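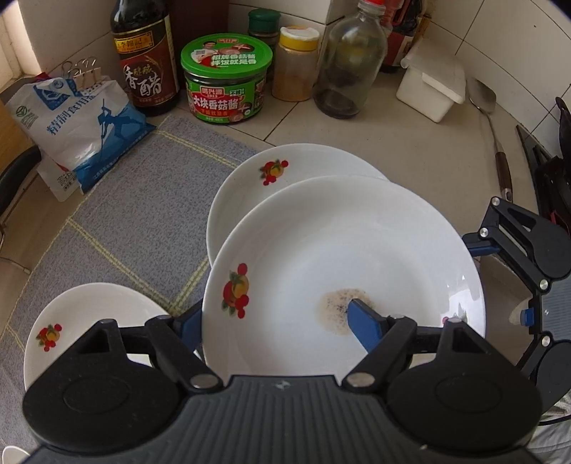 A hand-held gripper holding a fruit-patterned plate by its rim. Kitchen station, Berar open day.

1/ The Berar laboratory opened its doors to the public on Tuesday, April 21, 2026. This thread is a record of the day for those who registered and could not attend, and for the schools that have asked us for a written account.

2/ The program had two parts: a morning of demonstrations on the ground floor, and an afternoon session of questions in the lecture room. Attendance was 275. We had planned for fewer, and we thank the visitors who waited in the courtyard between groups.

3/ The theme this year was housework. Ingeborg Wunderlich, who leads the household tasks group, chose it after last year's visitors asked repeatedly when a machine would be able to do their dishes. Her opening talk dealt with that question at some length and did not offer a date.

4/ The kitchen station drew the longest line. Visitors were shown how a person uses hand-held grippers to carry out a task, so that the movements can later be used to teach a robot arm. Groups were admitted every 27 minutes.

5/ The grippers have two hinged fingers with blue inner jaw tips. A plate is a demanding object for such a tool. It is shallow and smooth, and the rim gives the fingers very little to hold.

6/ Dr. Wunderlich explained that a person picking up a plate makes many small corrections without noticing them. The fingers slide a little, the wrist turns, the grip tightens. The purpose of a recorded demonstration is to keep those corrections in the data.

7/ Several visitors asked why the plates had a pattern of cherries and a peach instead of being plain white. Our reply: people own patterned plates. A system that has only met plain ones may treat a printed cherry as something to be cleaned off.

8/ The reverse also matters. A brownish stain near the center of a plate has to be told apart from the decoration. Friederike Haberkorn, who works on the vision side, took most of the questions on this point and has agreed to answer further ones in writing.

9/ The counter was laid out as a family kitchen would be, with salt, aromatic vinegar, a jar of mushroom sauce and other bottles along the wall. One of our younger guests asked whether the robot would also learn to cook. The household tasks group has no such project at present.

10/ A second station, prepared by the Druso team, covered folding and stacking of towels. The arm there ran on its own under supervision. It was given 80 attempts over the morning and completed 60 of them. The results were entered on a board by the door as they came in, failures included.

11/ We were asked whether it was wise to show failures to the public. Alcides Amaral, who runs the Druso station, takes the view that an open day without them would give a false idea of the state of the field. The laboratory shares that view.

12/ The afternoon session was chaired by Carola Kettler. The questions fell mostly under safety, employment and cost. We summarize the replies in the next posts, and a fuller set of notes will be sent to everyone on the registration list.

13/ On safety: the hand-held grippers are moved by the person holding them. The arm at the towel station is a different matter. It works behind a marked line, with an operator at the stop button whenever visitors are in the room.

14/ On employment: a visitor who has worked in hotel kitchens for many years spoke about dishwashing as heavy, poorly paid work, and about what that work has meant to those who depend on it. The panel did not try to settle the matter. Ms. Kettler has invited the visitor to speak at our next staff seminar.

15/ On cost: we build research equipment and do not sell products, so we could not quote a price. Reinholz, the workshop that machines parts for us, had a table in the hallway and answered questions on materials and repair.

16/ Teachers asked for something that can be used in class. Bronisława Witkowska is preparing a worksheet on grasping, written for students aged twelve and up. It needs only kitchen tongs, a plate that may be broken and a folded towel to work over. It will be ready in July.

17/ Corrections to the printed program: the Fikar talk was listed for the lecture room and was held in the library - we apologize to those who went to the wrong floor. The speaker's slides can be requested by e-mail from the front office.

18/ A gray umbrella and a child's blue scarf were left in the cloakroom. Both are being held at the front desk during office hours.

19/ Visitors with limited mobility told us that the route to the kitchen station was too narrow once the line had formed. This was a planning error on our part. The station will be moved next to the main entrance for the next open day - a wider door is already in place there.

20/ We thank the staff who gave up a working day to receive our guests, and the neighbors on our street for their patience over parking. Questions may be posted under this thread until the end of the week and will be passed to the group concerned.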